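Chapitre 5
Les contenants domestiques

Objectifs du chapitre

À l'issue de ce chapitre, l'étudiant devra être en mesure :
– de distinguer l'emballage, le contenant de rangement et le contenant de transport ;
– de décrire un contenant à partir de ses usages successifs ;
– de rédiger une fiche d'inventaire conforme au modèle présenté en annexe ;
– de discuter les limites de la notion de « place » d'un objet dans le logement.

Notions abordées : contenant, réemploi, rangement provisoire, dotation, fermeture, objet orphelin.

5.1 Introduction

Les chapitres précédents ont traité du logement par ses pièces, puis par ses meubles. Le présent chapitre change d'échelle et s'intéresse à ce qui se trouve entre le meuble et l'objet : boîtes, caisses, bocaux, sacs, pots, trousses, tiroirs amovibles. Ces contenants ont longtemps échappé à l'enquête. Les inventaires après décès, source majeure pour l'étude de la culture matérielle, mentionnent volontiers le coffre et l'armoire, dont la valeur marchande justifiait l'estimation ; ils regroupent le reste sous des formules vagues, telles que « plusieurs menues choses de peu de prix ». L'enquêteur contemporain reproduit souvent cette négligence. Il relève la commode, parfois son contenu, rarement la boîte dans laquelle ce contenu est réparti.

L'enquête menée à Endport par Angharad Skyrme et Iestyn Harries, sur laquelle s'appuie une grande partie de ce chapitre, a pris le parti inverse. Les deux auteurs ont dressé la liste des contenants de 130 logements, sans égard à leur valeur ni à leur état, en demandant aux occupants de préciser l'origine de chacun et la date de sa dernière ouverture. Le fichier ainsi constitué, dit fichier Prerero, du nom de la rue où l'enquête a débuté, reste l'un des ensembles les plus commodes pour l'enseignement. Les fiches y sont courtes et leur vocabulaire est contrôlé. Leurs lacunes sont signalées par les auteurs eux-mêmes.

On retiendra dès à présent la définition proposée par Skyrme : est contenant domestique tout objet dont la fonction, au moment de l'observation, consiste à en tenir d'autres ensemble ou à conserver une matière. Les mots « au moment de l'observation » ont leur importance. Un saladier posé dans une entrée et rempli de clés est, pour l'enquêteur, un contenant de rangement, quelle que soit la destination que lui assignait le fabricant.

5.2 Le carton et le rangement provisoire

Le carton ondulé entre dans le logement comme emballage. Il en ressort, en principe, dès que la marchandise a été déballée. L'enquête montre que ce parcours est loin d'être systématique : 464 cartons figurent au fichier, et la plupart d'entre eux servaient, lors du relevé, à un usage sans rapport avec leur contenu d'origine. Harries parle à ce propos de « seconde carrière ». Le terme est commode, à condition de ne pas y voir un choix délibéré. Dans bien des cas, l'occupant déclare avoir gardé le carton « en attendant », et l'attente se prolonge. 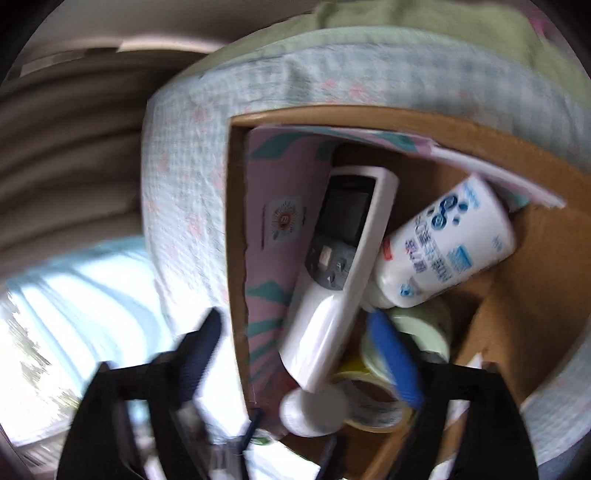

Le rangement provisoire se reconnaît à deux indices, que l'enquêteur relèvera séparément. Le premier est l'absence de fermeture : un carton que l'on compte remplir ou vider encore demeure ouvert, rabats écartés, alors qu'un carton destiné au stockage est en général clos et parfois étiqueté. Le second est l'emplacement. Le contenant provisoire occupe volontiers une surface réservée à autre chose, chaise, palier, plan de travail ou couchage ; un carton brun resté ouvert sur une surface matelassée, tendue de vichy bleu pâle à petites fleurs, présente les deux caractères à la fois. Le contenu est alors relevé à part, en commençant par l'objet le plus volumineux, qui serait dans ce cas une télécommande blanche à écran rectangulaire. On évitera de déduire de la présence d'un tel objet la nature de l'appareil qu'il commande, et plus encore la pièce où cet appareil est installé. La fiche consigne ce qui a été vu ; l'interprétation relève de l'entretien.

Les télécommandes, chargeurs et câbles posent d'ailleurs un problème de classement que le fichier Prerero n'a résolu qu'en partie. Ces objets dépendent d'un appareil principal dont ils sont régulièrement séparés. Lorsque l'appareil a disparu du logement et que l'accessoire subsiste, Skyrme propose de le ranger dans la catégorie des objets orphelins. Lorsque l'appareil est présent mais éloigné, la fiche porte la mention « séparé ». Dans le doute, aucune mention n'est portée, et la case est laissée vide avec renvoi à l'entretien.

Il convient enfin de noter que le carton résiste mal à l'humidité et aux manipulations répétées. Sa durée d'usage comme contenant de rangement est donc bornée par son état. Les occupants interrogés citent l'affaissement du fond comme premier motif de remplacement, avant le manque de place.

5.3 Les petits contenants à fermeture

À l'opposé du carton, le petit contenant à fermeture est acheté avec son contenu et le plus souvent jeté avec lui. Cette catégorie comprend les flacons, les tubes, les boîtes à pilules et les pots. Leur contenance est faible, dépassant rarement 400 millilitres, et leur fermeture est conçue pour un grand nombre d'ouvertures. Du point de vue de l'enquête, ils ont l'avantage d'être datables avec une certaine précision et l'inconvénient d'être très nombreux. Harries recommande de ne les relever intégralement que dans un seul meuble ou une seule pièce, choisis avec l'occupant.

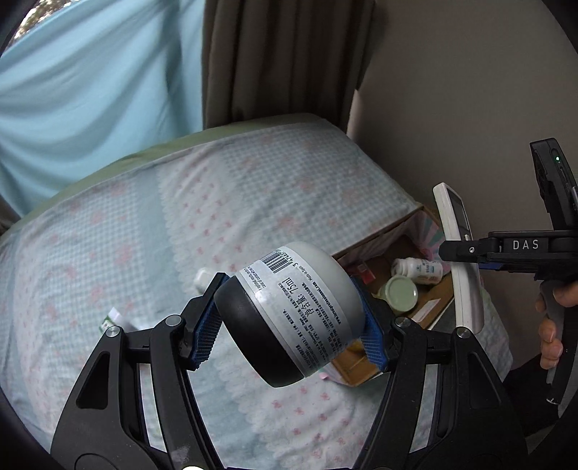 La relation entre la forme du contenant et le geste qu'il appelle constitue l'un des thèmes classiques de l'étude des objets. Un flacon à col étroit se verse, un tube se presse, une boîte plate s'ouvre en général à deux mains. Le pot de cosmétique se prête bien à l'exercice d'observation, car il peut être maintenu de part et d'autre, par une pression exercée sur ses côtés, et cette prise latérale laisse le dessus accessible. L'étudiant décrira d'abord la prise, ensuite l'ouverture, enfin le prélèvement du produit, en consacrant à chaque étape une ligne distincte de la fiche. Il notera également si le pot est maintenu en l'air ou posé sur un support pendant l'ouverture, les deux manières ayant été observées à Endport chez une même personne.

Le réemploi des pots est plus rare que celui des cartons, mais il existe. Le fichier signale des pots vidés puis remplis de boutons, d'épingles, de graines ou de petite monnaie. Dans tous ces cas, la marque d'origine reste généralement lisible, et le contenant annonce autre chose que ce qu'il renferme. Cette discordance est sans conséquence pour les membres du foyer, qui en connaissent l'usage. Elle devient sensible lors d'un déménagement ou d'une succession – moments où des tiers sont amenés à trier les objets.

5.4 Consignes de relevé

La fiche d'inventaire comporte les rubriques suivantes : désignation, matière, origine déclarée, emplacement, état de la fermeture, contenu, date déclarée de la dernière ouverture. La matière est notée d'après l'observation directe. En cas d'incertitude, on emploiera le terme le plus général.

Aucun contenant fermé n'est ouvert sans l'accord de l'occupant. Si cet accord est refusé, la rubrique « contenu » reçoit la mention « non consulté », à l'exclusion de toute hypothèse. Les contenants de médicaments et de correspondance sont exclus du relevé.

La section suivante présente la première étude de cas, le logement Amissah, dont le plan et les fiches complètes sont reproduits en annexe. Il est conseillé de lire les fiches avant le commentaire.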